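Notebook, simulation bench, Tresard project
Entry for November, morning session

Purpose. To establish whether the wrist-view policy trained in the Didetti simulator depends on background appearance when deciding to close the gripper. The previous entry recorded closures in free space during the approach phase, and the reviewers at Kaczmarczyk asked that the cause be identified before any transfer to hardware.

Method. The training set is unchanged at 2,744 simulated episodes. Two policies were trained from it with the same seed and schedule. Policy A received the rendered wrist view as stored. Policy B received the same view with wall textures, wall color and window color drawn again at the start of each episode. Joint readings, action scaling and the gripper command threshold were held constant. Each policy was then run for 90 evaluation episodes in the Lotton room, with the start pose drawn from the usual range.

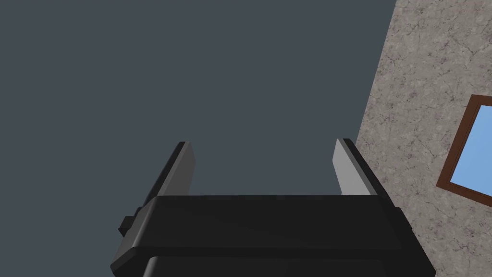

Closure was scored as premature when the command crossed the threshold with no object between the fingers. Scoring was done from simulator contact data and not by eye. Episodes in which the arm reached a joint limit were kept in the count and scored in the same manner.

Result. Policy A closed prematurely in 56 of 90 episodes. Policy B did so in 2. Both of the Policy B cases began from strongly tilted wrist poses. The Policy A cases were spread over the full range of start poses, so tilt alone does not account for them.

Interpretation. The result is consistent with Policy A having tied the close command to background features. It does not show which feature is responsible. Wall texture and window color were varied together and must be separated.

Open items. Repeat with the window color fixed and the wall varied, then the reverse. Check that the random draw is logged per episode; the log header for Policy B lists the seed only. Grasp success was not scored in this session and should not be quoted from these runs.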